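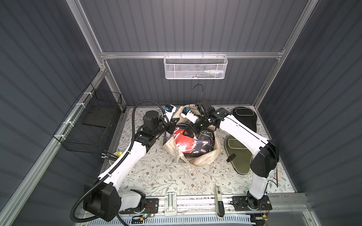 The canvas bag with its sides folded down, the black and green covers, and the yellow cup on the flowered cloth.

I met Valter Sjöberg through a mutual friend who was tired of hearing me complain about my luggage. "Go talk to Valter," she said, "he's been packing bags for other people for 16 years." So I drove out to Wavden in December with a box of cinnamon rolls and a lot of questions, and we ended up talking until it was dark out (the rolls were gone well before that).

Valter teaches an evening class on packing and storage, 7 people at a time, and before that he worked in the back room at Nordin, a secondhand shop where everything that came in had to be sorted, wrapped and sent back out again. He likes a soft bag. He likes it so much that it took me a while to get him on to anything else.

"Canvas is great because it gives up," he told me. "You fold the sides down, you set your big awkward thing in the middle, and you can see what you've got. With a suitcase you're always fighting the walls."

I said mine looked like an old grocery sack when I did that. He laughed. "It's supposed to wrinkle! People iron them. I had a woman in class who ironed hers every week. Lovely woman, terrible bag."

The big awkward thing, in Valter's system, always goes in first. Something rounded and shiny, like the red and black piece in the bag, sits at the bottom with its curve up, and everything else has to work around it. He doesn't fuss over scuffs. "If it has white marks on it already, good, you can stop worrying and pack."

Then we got on to covers, and I should have guessed he'd have feelings about covers. He keeps padded ones flat, out to the side, until the bag is almost done. The black one with the white piping is his favorite and he was quick to say so. "The piping tells you where the edge is when you're reaching around in a hurry," he said. "The olive one has the lighter border, so that's nearly as good. A plain dark cover inside a dark bag? You'll be digging for it at the train station."

Does he ever pack the covers first, as padding? "Torbjørn does," he said, and rolled his eyes. Torbjørn Björklund is his old partner from Nordin, now up in Flellau, and the two of them have been having this argument by phone for 5 years. I called Torbjørn afterward to be fair. "Covers on the bottom, every time," he said. "Valter just likes looking at them."

I asked about the tablecloth too. It's cream with thin gray-green branches and little brown flowers, and I'd have figured a packing person would want a bare surface. Valter was almost offended. "You put something hard down on a cloth and it doesn't skid. And it's pretty! You're going to stand there for an hour, look at something pretty."

For the small stuff he wants baskets you can see through, hung up where you won't knock them over. White mesh for the little colorful things, so the green and the red and the blue show through the holes, and black wire for anything flat that can lean against the back. "I don't label," he said. "I tried labels. I spent more time on labels than on packing."

And the yellow cup? He has rules about most things, but on this he was relaxed. A cup can go in last, or it can ride in your coat pocket, or it can stay home. "Yellow's good, though. I lost a gray one in Ralport and I still think about it."

Before I left he made me unpack my own overnight bag and do it again with the sides down. My hairbrush came out of a shoe, and he didn't say a word about it. His next class starts after the holidays, and I've put my name down.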